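Ticket 1022: Tap dripping again after cartridge swap (Wokham kitchen mixer)
Status: Open, waiting on customer
Product: Trarkent two-lever mixer
Opened: Sep 27, 2023

First message

Hello, me again! I wrote to you in January when the hot side of our kitchen tap started dripping, and you very kindly sent out a new cartridge. It went in, the drip stopped, and all was lovely until last week. Now the drip is back and it's brought a friend, because there's also a bit of water creeping out from under the spout whenever the cold is on full. I've had a good go at it myself before bothering you, so I'll put everything down in the order I did it and you can tell me where I went wrong.

First thing I did was turn off both valves under the sink. The cold one is fine. The hot one is stiff as anything and I had to use a pair of grips with an old sock round it (I didn't want to chew up the handle). Ran both taps till they stopped. The hot carried on weeping for ages, which made me think the valve doesn't shut fully, but I left a cup under it and came back after lunch and it was dry, so I think it was only what was left in the pipe.

Then I took the hot lever off. Little grub screw at the back, 2 mm hex key, no trouble. The chrome collar under it was another matter! Last time it came off by hand. This time I had to soak it in vinegar with a rag wrapped round it, went off and did the ironing, came back and it still wouldn't shift, did it again, and then it came away with a horrible crunch. Loads of white scale inside. We're in a very hard water area and the Wokham water report puts us at 303 on hardness, so I suppose that's to be expected.

Cartridge looked all right to me. No cracks, the seal at the bottom was sitting flat, and it turned smoothly. I cleaned the seat it sits on with a cotton bud and vinegar, put a smear of silicone grease on the rubber and put it back. Turned the water on and it was dry for a whole evening. By breakfast it was dripping again, slower than before, but dripping.

So next I had a look at the spout. I pulled it straight up like your leaflet says and it didn't budge, then I spotted there's a tiny screw behind it that the leaflet doesn't mention at all. Might be worth adding that in! Once that was out the spout lifted off easily. Two rubber rings on the bottom of it, and the lower one was flat on one side and had a nick in it. I'm fairly sure that's the leak under the spout sorted, or at least explained. 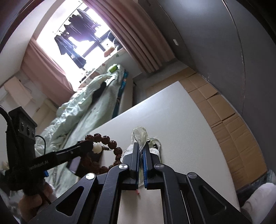 Clear wrap, a bit of white cloth or tissue and the round metal fitting on the white table.

I haven't put the spout back on yet. I went to the hardware shop with the bad ring in an envelope and they had a Nirimano box of mixed ones, but the nearest was a touch too thick and I didn't like to force it. The man behind the counter reckoned I'd want the proper one from the maker. So for now the water's off to the kitchen and I'm filling the kettle from the bathroom, which is getting old rather quickly.

What I'd like to know:

Can you send me the two spout rings, or tell me the size so I can buy them?

Is the cartridge you sent in January the same as the one that came with the tap? It says Tiedemann on the side and the old one has nothing on it. The old one looks a hair longer to my eye but I haven't got anything decent to measure it with.

How tight should that collar be? I did it up by hand and then a small nudge with the spanner. I'm wondering if I've not pressed the cartridge down enough and it's lifting overnight.

Update, next morning

Tried one more thing. I put the old cartridge back in the hot side, just to see, with a clean seat and fresh grease, and opened the hot valve on its own. It drips as well, but faster. So it can't only be the new cartridge, and I'm leaning towards the seat being pitted. I ran a fingertip round it and there's a rough patch towards the back. Is that something that can be smoothed off, or is it a new tap? I'd rather keep this one if I can, I'm very fond of it.

I've put the newer cartridge back in and left the hot valve shut. I'm at home most afternoons if it's easier to ring.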